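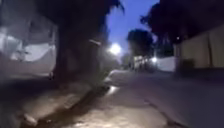
The lane behind the Workell depot, start of the evening round.

Thread on what changed for the route inspection crew after we moved to automated surveys in April. I schedule the crew, so this is the scheduling view.

1/ The old method: two people walk a street with a clipboard and write down cracks, dead lights and debris in the gutter. Twelve streets on a good shift. Most of the handwriting was mine to decode the next morning.

2/ The new method: the survey unit drives the street by itself and Grivotow, the software, sorts what it recorded into tickets. One person reviews the tickets. The other does repairs.

3/ Ticket volume went from 70 a week to 515. The streets did not get worse. The software opens a ticket for every hairline crack, and a patch of shade under a tree can come back as a pothole.

4/ So the job is now mostly rejecting tickets. Kamala Poojary walked routes for years and can clear a queue faster than the rest of us, as she knows which cracks have been there forever. None of that knowledge was written down before. We are writing it down now, as reject rules.

5/ Dusk is the weak spot. Blur goes up, confidence scores go down, and the queue doubles. We asked to move the evening round to mornings. Still waiting - the morning slots belong to the Tshabalala contract.

6/ Pay grade is a live issue. Reviewing is classed as desk work, one step below field work. Masaru Sakai turned down the review post for that reason and stayed on repairs. I would have done the same.

7/ What improved: fewer miles on foot, no clipboards in the rain, and a dead streetlight gets reported the same night.

8/ What got worse: four hours at a screen without a break in the rota. I have added one. It is not in the official template yet.

9/ Reject rules go to the depot on Vondier Road next. If you run a similar crew, I'd like to know what your false ticket rate is after dark.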